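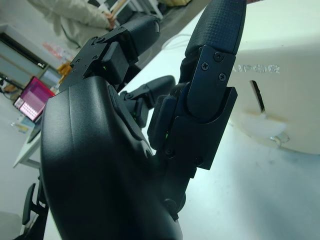
Emmett Rosenthal told me before I'd even gotten my coat off that bedtime is the only part of the day he would pay somebody else to do. He has four kids, ages two, five, seven and ten, and I had come over to talk about all of them, but mostly about how he and his wife Dana got everybody sleeping in their own beds. (We have been failing at this in our house for years, so yes, I had my own reasons for asking!)

We sat in the kitchen with coffee and a plate of toast crusts that he kept eating off of. The two-year-old, Posy, was under the table with a colander.

"So in July we had five people in our bed," he said. "Five. It's a queen. I was sleeping on the part where the mattress curves down."

I asked how it got to that point and he laughed at me. It was one kid with an ear infection, and then the one who was jealous of the ear infection, and then Posy climbed out of the crib. Dana moved to the couch for a week and somebody followed her there too.

I wanted to know what they tried first. A sticker chart, of course. It lasted until the seven-year-old, Nate, figured out he could peel the stickers off and sell them to his brother. Then they bought one of those clocks that turns colors when it's okay to get up, and Nate learned to change the color. I love this kid. I would not want to live with him, but I love him.

What finally helped was pretty dull, Emmett said. They moved supper up. They had been eating late because of his shifts at Clondum, and everybody was getting a bath and a book and a snack all crammed together, with him yelling up the stairs the whole time. Now Dana feeds them before he's home and he eats standing up by the stove, and then he does baths with his work shirt still on.

"I miss eating with them," he said. "I'm not gonna say I don't. We do a big breakfast on Saturdays to make up for it, and Nate makes the eggs. You have to eat the eggs. There's shell."

The other thing was the hallway. They put an old crib mattress on the floor outside the bedroom door, and the rule is that if you wake up scared you can come and sleep there, no questions, but you can't come past the door. I said my daughter would be through that door in four seconds. He said Posy was too, the first nine nights or so, and he carried her back out every time, and on one of those nights he just lay down on the crib mattress with her and woke up with his feet in the bathroom.
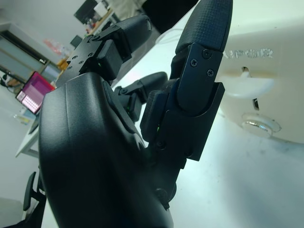 Dana, yelling in from the laundry room, wanted me to know it was a lot more than nine nights and that he had slept through at least half of them. Emmett didn't argue. He got up and let the dog out.

When he came back we got off on the subject of his own parents, and I'm going to put some of it in because I keep thinking about it. He grew up in Psarras, the youngest of six, in a house with two bedrooms. All the boys slept on a sleeping porch with windows that didn't close right. He remembers his father coming through at night with his coat over his pajamas, putting a hand on each head and going back to bed.

"He never said anything. I used to stay awake for it," Emmett said. "I do it now. Ben's ten and he pretends to be asleep, and I know he's pretending, because he holds his breath."

I had to look at my coffee for a minute after that one.

I asked what he'd say to a parent who is up right now with a kid's knee in their back. He thought it over long enough that Posy came out from under the table and put the colander on my lap. He said he wouldn't tell them anything, he'd ask if they wanted to come over for eggs. Then he said okay, one thing, get the bigger bed if you can afford it. They finally did, a king, secondhand from a couple over in Grastau, 22 miles each way with a borrowed trailer. It takes up the entire room and you have to get in from the foot.

And who sleeps in it? Him, Dana, and most mornings by six o'clock, Posy and the dog. He considers that a win. Ben and Nate are in their own room, and Louisa, who's five, hasn't come down the hall since the week she lost her first tooth.

I went home and dragged our camping pad out into the hallway. My daughter thinks it's for the cat.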